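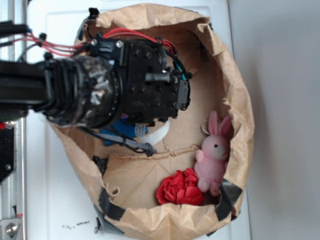 Kallthorpe Switches to Paper Bags for Mixed Small Orders

12/18/20
By the Kallthorpe press office

News > Press Releases > Packing and Shipping

Kallthorpe, the supplier of small goods for home and workshop, announces today that mixed small orders will leave its packing room in Evden in brown paper bags. The change is valid for all orders of up to 800 grams. Heavier orders will continue to travel in cardboard boxes.

The new bag has the name Usance. It is made of plain kraft paper in the light tan color, without printing and without a plastic window. Customers who like to use a bag again for storage can open it wide and push the walls outward, so it stands on the table like a bowl and the small things inside are easy to reach. The paper takes wrinkles quickly when it is used in this way, and we consider this normal.

Kallthorpe started to test the bag in July with 100 orders from the Mahlangu shop. After the test, the company made two changes. The bottom of the bag is now folded twice, and the opening is a little wider than before. The second change was requested by the packing team, who found it difficult to place round articles, such as rolls of tape, on top of other goods without pressing them.

For packing, the rules are simple. Heavy articles go first. Rolls are put on their side, next to soft or flat articles. The top of the bag is folded down and closed with one paper label. No filling material is added, except for glass, which is wrapped in one sheet of the same paper.

The bags will be used for 708 articles of the present catalog. Liquids, blades and articles longer than the bag are not included. The list of articles is available in every Kallthorpe shop and will be sent by mail on request.

Shops can also order the Usance bag for their own counters, in bundles of 400 pieces. Orders from shops are accepted from today, and the first bundles will be delivered together with the regular goods. The price of delivery for customers stays the same.

Kallthorpe has its packing room and its main store in Evden and delivers to shops and private homes.

Contact: Kallthorpe Press Office, Evden | © Kallthorpe | Back to top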